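News > Local > Business and Technology

We use cookies to improve your experience and to measure our traffic. By continuing to read you accept our cookie policy.

Robot trials on hold at Ridgate workshop after hand fails to release

By Rosimeire Marinho

A small robotics company in Ridgate has stopped all trials with its two-handed robot after one of the hands closed on a technician's glove and did not open again when the stop button was pressed. The technician was not injured, but the glove had to be cut with scissors before she could step away from the table.

The incident happened on Saturday afternoon at the Sutherland Street workshop of Musska, which develops software for robots that should one day help in kitchens and care homes. The company informed its insurer the same evening and published a short notice for its partners. The robot, which the staff call Lala, has been switched off at the wall except for supervised checks.

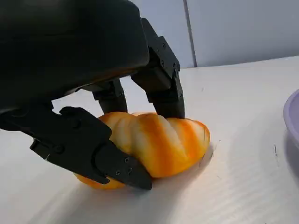 According to Nathalie Perron, who is responsible for safety at Musska, the fault is in the way the hand behaves when it loses its instructions. The motors are programmed to hold their last position, so that an object is not dropped on somebody's foot. For a light, soft item this is a reasonable choice. The orange-and-white twist on the table, held between the thumb and two other fingers, would suffer nothing worse than a dent. A person's finger in the same place is a different matter, and Ms. Perron said the company had not thought enough about this.

"The emergency stop did what we asked it to do," she said. "It froze everything. We had asked for the wrong thing."

The log of the robot shows that the right hand stayed closed for 99 seconds. During this time the technician pulled twice, and a colleague tried to restart the controller, without success. The hand opened only after the main power was cut and the fingers could be moved by force.

Musska has now gone back through its records to see if the problem had appeared before. Out of 370 trials in September, the team found 7 in which a finger was late to open. In none of these was a person near the hand, and the delays were written down as a network matter. Ms. Perron said that this was a mistake, and that such delays will in future be reported to her on the same day.
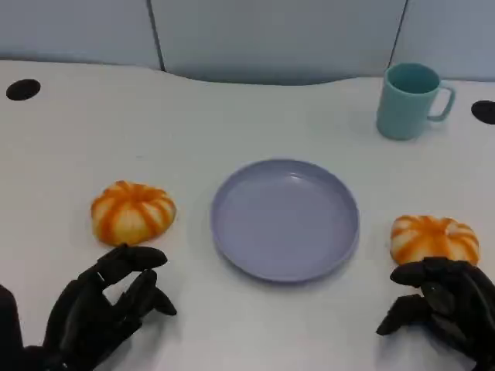

The supervised checks are done with simple tasks, and the rules around them have become stricter. All operators must remain behind a yellow line while the motors have power, and objects are put in position only when the power is off. Before, it was common to reach in and straighten something between two attempts. The layout itself stays modest, with a plate between two small striped pumpkins and a mug further back, and both black hands come in from the same side of the table. Ms. Perron said this familiar arrangement makes it easy to compare the new behaviour with the old recordings.

A correction of the software is being tested. With it, the fingers will relax slowly when the stop button is pressed, instead of holding. The company also wants to add a mechanical release on each hand, which a person could reach with the free arm. The first part has been ordered, but the supplier has given no delivery date. 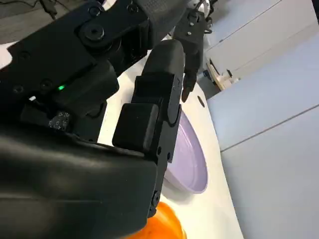 One of the robot's grippers near a lavender bowl at the Musska workshop.

The technician, who asked that her name is not published, returned to work the next shift. She told this newspaper that she was more surprised than afraid, and that the grip was firm but not painful. She would like to see a second stop button on the other side of the table, as the existing one was at the limit of her reach.

Musska employs 3 safety-trained operators and says that no jobs are affected by the pause. The trials will start again when the release has been fitted and an outside engineer has examined both hands. Visits to the workshop by school groups are cancelled until then, and groups that have already paid will get their money back.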